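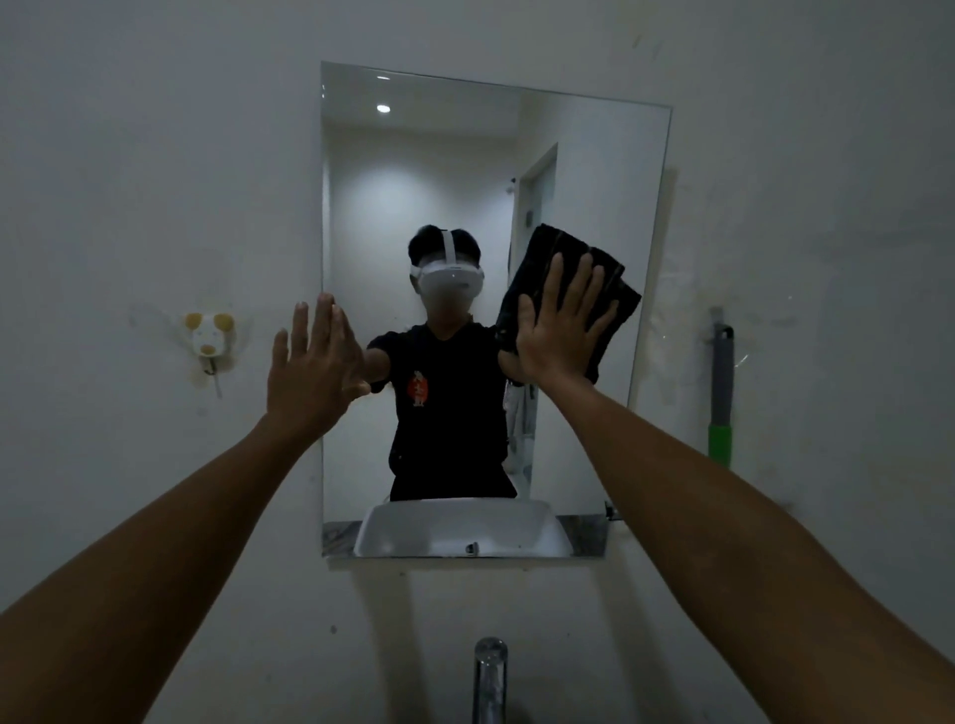

Frameless mirror, folded black cloth held flat to the glass.

Bathroom mirror care: frequently asked questions
Salitik Housekeeping Reference, page 26

Which cloth should I use?
A flat-weave or short-pile microfiber cloth, folded in four. Refold to a clean face when the first one drags. Terry cloth leaves lint. Wash cloths at 97 °F or cooler without fabric softener, which leaves a film on glass.

How much cleaner does a mirror need?
Two sprays on the cloth for a mirror over a single sink. Do not spray the glass directly. Liquid runs down to the lower edge, gets behind the silvering and causes black edge. The Budico concentrate is diluted 9 ml to the liter. A stronger mix streaks.

Is a squeegee better than a cloth?
It is faster on a wet mirror, such as after a shower. On a dry mirror the blade skips and the cloth is the better tool.
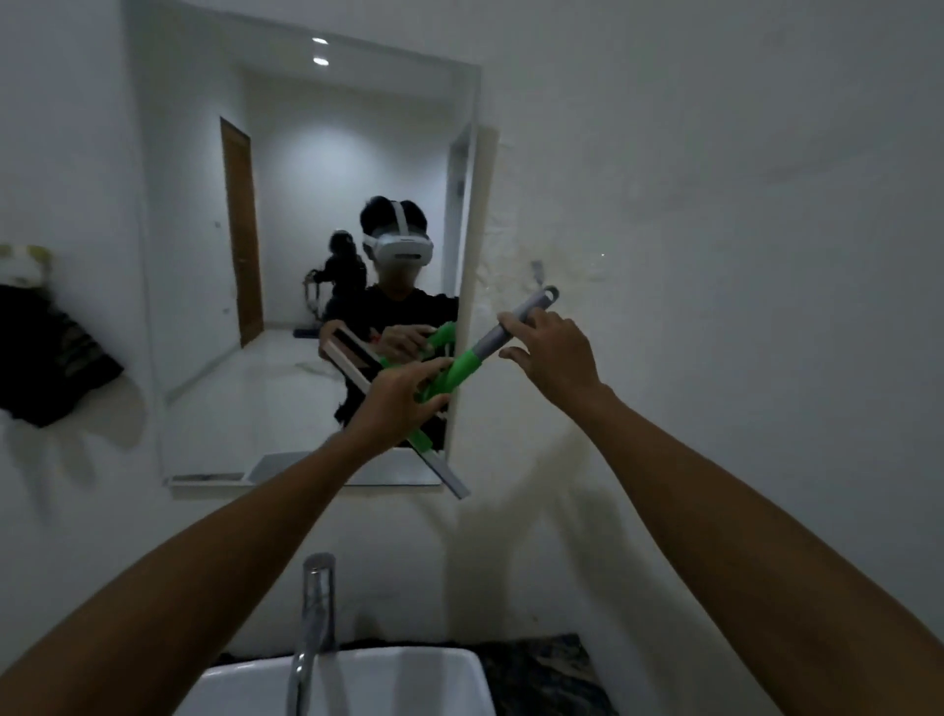 Squeegee with green handle, gray pole and hanging cap.

How do I hang the squeegee?
By the hole in the end cap, blade clear of the wall. A blade stored under load takes a set and will leave a line on every pass.

Which direction should I pull?
Top to bottom for tall mirrors, side to side for wide ones. Overlap each pass by an inch and wipe the blade between passes. Keep the pressure even – a tilted blade leaves water on the high side.
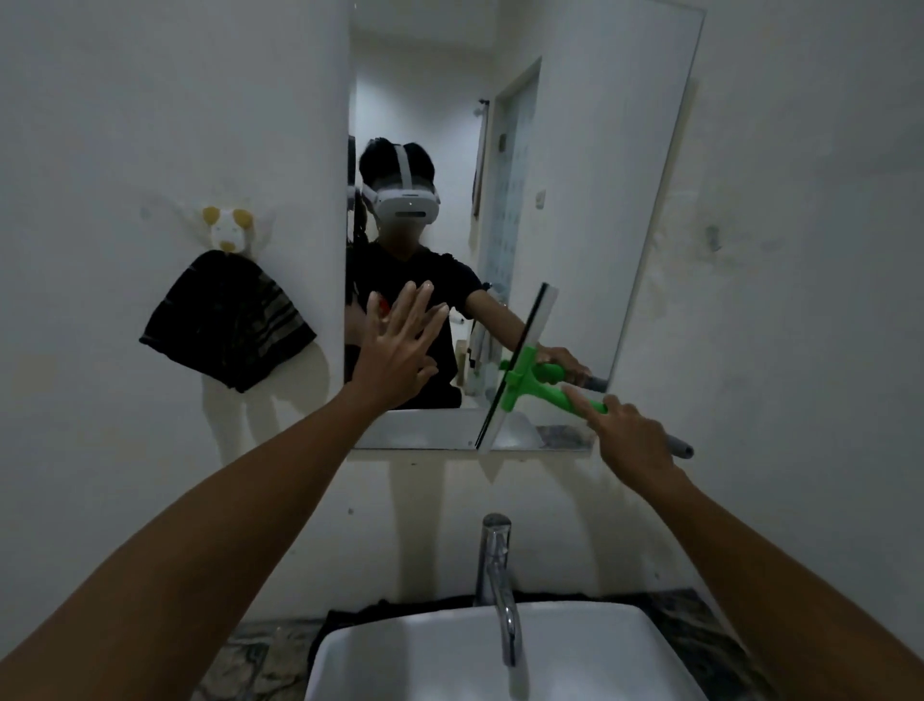 Blade upright against the lower right of the glass, above the sink.

Can I lean on the mirror with my free hand?
Light contact is fine on a mirror that is fully fixed. Skin oil shows once the glass dries, so finish that area last with the cloth. Do not put weight on a clip-mounted mirror such as the Kultness 168.

The wall beside my mirror is stained. Will glass cleaner remove it?
Usually not. Wash painted walls with mild dish soap and water, then rinse. If the mark returns, check for a leak or poor ventilation before repainting.

Are adhesive hooks safe near a mirror?
Yes, on the wall. Do not stick them to the glass. A wet towel is heavier than a dry one, so check the load rating on the pack.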